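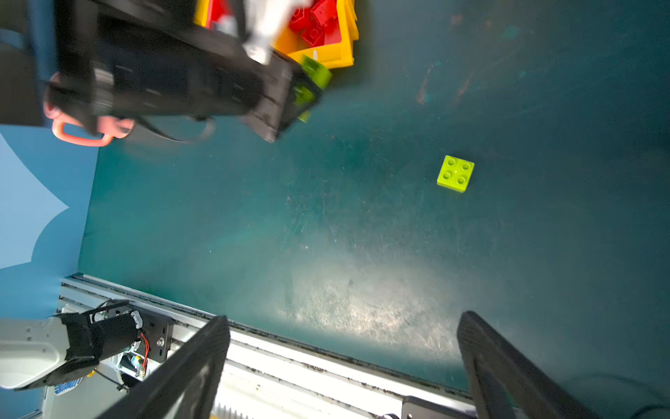 The coach from Dutby to the Plondaline park still runs, on paper. The operator, Brinkmann, lists it from spring to the end of October, then on certain dates in winter, and you have to phone to learn which ones. I think the town should stop putting up with this.

Dutby has had a road service of one kind or another to the coast since 1937. My parents took it. It left from the square at a set time, and if you missed it there was another one after lunch. Now there are 2 departures on a good day and none on most. Last January I waited at the Usby stop with a family who had bought park tickets ahead of time. The date was on the website. The coach had been canceled that morning and the notice was in a different section, under freight.

Brinkmann says the winter seats don't fill. I believe them. But people don't plan a day out around a bus that may or may not exist — they drive, or they stay home, and then the seats don't fill. The park has a lot with room for some 400 cars, and on weekends it spills onto the verge all the way back to the Usby turnoff. Those drivers came from somewhere, and plenty of them came from here.

I'm not asking for an hourly service. One coach out at 10 and one back after closing, every Saturday and Sunday, all year, would do. Print the times and put them up at both stops. Let people pay the driver, as they used to, and charge the same fare from Usby as from Dutby if that makes it simpler.

The park could help pay. It already runs a shuttle from the train station on the far side, which is no use to anyone in our valley. The county could also make a fixed timetable a condition when the route contract comes up again. Until then I would settle for a cancellation notice on the same page as the dates.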